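Swapping the hard drive in the old office tower

The computer in my back room had been slow for a long time, and in March I finally opened it up. It is a Dell tower that I bought used for my bookkeeping, and it has worked without much complaint apart from the time it takes to start. I would turn it on, go fill the kettle, and come back to the same spinning circle. Then it began to freeze for a minute at a time when I saved a file, and that was what made me get on with it.

I am not a computer person. I can follow instructions and I own a decent screwdriver, and for an office desktop that covers most of what you need. These notes are mainly for me, for the next time I have to do this and have forgotten everything.

The backup took longer than the rest of the job put together. I copied my documents, the photos and the whole accounts folder onto an external drive, then plugged that drive into my laptop and opened a few files at random to see that they were readable. The accounts folder came to 3714 files, which surprised me. A lot of them were scans of receipts from when I was doing the books for Simões, the bakery on Lisavstead Road, and they had been saved twice under different names. I deleted some of the doubles and then stopped, because I could see it turning into a different project.

I also wrote down the license key for the invoicing program. It is called Gostico and it is old, and the company no longer answers email. If I lose the key I lose the program. It is now on a card in the desk drawer and also in my notebook.

With the backup done I shut the machine down, pulled the power cord, and held the power button in for a few seconds. Then I unplugged the monitor, keyboard and network cable. I put a strip of masking tape on each of the cables and wrote on it where it went. This is probably unnecessary, given that most of them only fit in one place, but I have put a speaker plug in the microphone hole before and spent an evening on it.

The tower goes on its side for this work, with the removable panel facing up. Once the panel is off you can reach everything without moving the case again. I wiped the dust off the panel and leaned it against the wall where I wouldn't step on it.

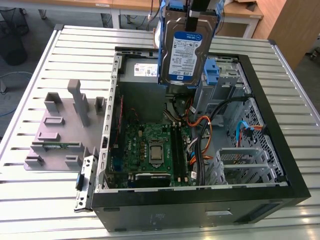 The 1 TB drive in its blue caddy, with the case open.

The blue plastic caddy is the part I like best about this computer. It holds the drive, and the two come out of the case together. There are two cables to deal with first, a wide one for power and a narrow one for data. Pull on the plugs and leave the wires alone. Mine were stiff and I had to rock them a little. After that I squeezed the sides of the caddy and slid it out.

The label says WD Blue, 1.0TB. I had never known what was in there, and it is more space than I have ever come close to filling. I took a picture of the label with my phone so I would have the numbers if I needed them.

The replacement is a solid state drive. I bought it at Zastia, the repair counter next to the post office, and they sold me an adapter bracket at the same time. A solid state drive is smaller than the one it replaces and would rattle around in the caddy without a bracket. It needed four small screws, and the bag had six, so I taped the spares to the inside of the desk drawer next to the license key.

Since the case was open I went over the inside with a can of air, using short bursts and holding the can upright. Most of the dust was in the fan and along the bottom of the front. I left the processor alone. I also pushed down on the memory with my thumbs to check it was seated, and it was.

Closing up was the same thing backward. The caddy went in, then the data cable, then power. I tucked the loose wires down so they would stay clear of the fan, put the panel on, and set the tower back under the desk. The first time I turned it on I got a message saying no drive was found. I had not pushed the data plug in all the way. I opened it again, pressed until it clicked, and the drive showed up.

Installing Windows took about an hour, and putting my files back ran into the evening. I finished at 1930 by the clock on the stove, which I keep on 24-hour time. Gostico accepted the key on the second try. I had read a 0 as the letter O.

The computer now starts before I have sat down properly. Saving a file takes no time that I can notice, and the desk is quieter too.

I am keeping the old drive in its antistatic bag with a note on it saying what it is and where it came from. I'll hold on to it until I have filed my taxes, and then decide whether to wipe it or take it back to Zastia for recycling. The printer still doesn't connect, and I haven't looked into that yet.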